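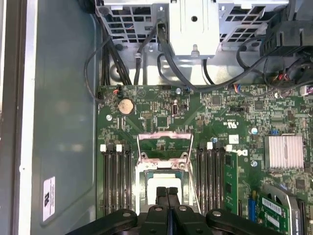
September, 6:40 a.m.

Lecomte board, second chassis. Started before the building warmed up. Strap on, mat grounded, lid off and leaning against the cabinet.

Yesterday's fault log still says the same thing: memory training fails on one channel, intermittently, then the board halts at the same code. Kai Albers thinks it is the module. I moved the module between slots last night and the fault did not follow it, so I am down to the socket or the board. A dirty contact under the processor would explain a missing channel. So would a bent pin.

Procedure as written up by Gerd Vogler, with my corrections:

Heat sink off, screws backed out in stages, crosswise. Old paste wiped from the lid with alcohol and a lint-free cloth. Lever released, retention frame swung up until it stays by itself. Processor lifted straight up, no tilt. Tilt is how the last Plerier board was lost.

With the frame open there is less room than the drawing suggests. The memory slots stand close on both sides of the socket and their latches are easy to catch with a sleeve.

Coin cell reads low under load. Not the cause, but I will change it while the chassis is open and set the clock again afterward. The part number is on the shelf label, bin 172.

9:15 a.m. Inspected the socket under the loupe at a low angle, light from the left, then from the right. One row near the lever side looked uneven. Looked again after a blast of clean air and could not find it. Noted as doubtful.

Cleaned the pads on the underside of the processor. Reseated, checked the corner mark, closed the frame, lever down. New paste, heat sink on, same crosswise order.

11:30 a.m. First boot passed training on all channels. Started the long memory test, 800 passes of the short pattern. At pass 5 no errors. Ticket 1042 stays open until it finishes.

Order more cloths. Ask Gerd where the good torque driver went.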